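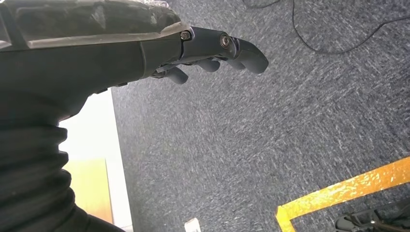

Gray carpet, speckled.

Home Stories Essays Submit Archive About

The Carpet in 183

by Oisín Heffernan

Marjorie Ellwood had lived in apartment 183 long enough to stop seeing the carpet. It was gray with specks in it, and it had been there when she signed the lease. Now she was on her knees looking for an earring back.

The movers were coming at nine the next morning. She had packed the kitchen and the bathroom and most of the closet. The living room was still half in boxes and half out, and she had been wrapping the lamp in a bath towel when she felt her left earring go loose. The earring itself dropped into her collar. The back went down somewhere between the bookcase and the radiator.

She put her palm flat on the floor and moved it in slow strips, the way her mother used to look for pins. She found a staple. She found a grain of rice, hard as a tooth. She found the cap from a pen she had thrown away in November for not having a cap.

Her son called while she was down there.

"Are you packed?" Dale said.

"I'm looking for something."

"What did you lose?"

"The back of an earring."

"Mom. Those come on a card. They're three dollars."

"I know what they cost," she said.

He told her the truck was confirmed and that she should leave the heavy things for the men. He asked whether she had called the office about the deposit. She had. The deposit was 500 dollars, and the woman at the office had said they would take 300 of it if the carpet had to be replaced. Marjorie had asked what counted as having to be replaced. The woman had said it was up to the inspector.

"It's an old carpet," Dale said. "They can't charge you for an old carpet."

"They can charge me for the spot."

"What spot?"

She looked at the bookcase. It was the tall one from Kutent, and it had stood against that wall since the first winter. She had not moved it yet.

"I'll see you tomorrow," she said.

She took the books off the lower shelves and stacked them by the door. When there were only the top ones left she put her shoulder against the side and pushed. It slid more easily than she had expected. The carpet under it was thicker and the gray was a little darker, and you could see the specks better, black ones and white ones and a few that were nearly blue. She had forgotten that about it. Everywhere else had gone to one flat color from walking.

The spot was there, near the baseboard. It was the size of a saucer and brown at the edges. Ray had knocked over a can of wood stain the week they moved in. He had been finishing a shelf for the bedroom and he had done it indoors because it was raining. They had scrubbed it with dish soap, and then with a bottle of something called Vitora that the man at the hardware store said would take out anything. Then Ray had gone out and bought the bookcase.

"Problem solved," he had said, and he stood in front of it with his arms out like a man selling a car.

That was the only furniture he ever picked by himself. He had been gone six years in the spring.

She still had the Vitora. It was in the box with the cleaning things, which she had taped shut that afternoon. She cut the tape with her house key and got the bottle and a rag and a bowl of warm water, and she sat down on the floor with her back to the radiator. She read the label, which said to test the product on a hidden area first. She thought this was as hidden as an area could be.

She worked at it for a while. The rag came up a weak tea color and then it came up clean. The spot looked the same as it had before, only darker now that it was damp. Her knees hurt. Across the hall Mr. Prasertsri was running his vacuum, as he did most evenings after supper, and she listened to it go up to his door and turn around.

Then she poured the water down the sink and rinsed the bowl and put it back in its newspaper.

She thought about pushing the bookcase over it again and leaving it for the next people. It was a good bookcase. There was no wall for it at Dale's. He had told her so twice, and had sent her a drawing with the measurements.

She ran her hand once more along the edge of the baseboard. The earring back was in the groove where the carpet met the wood. She had to wet her fingertip to pick it up.

She put the earring in, fixed the back on behind it, and went to call Dale to say the bookcase was coming.

3 comments | Share | Print

Contact | © 2021 Oisín Heffernan | Back to top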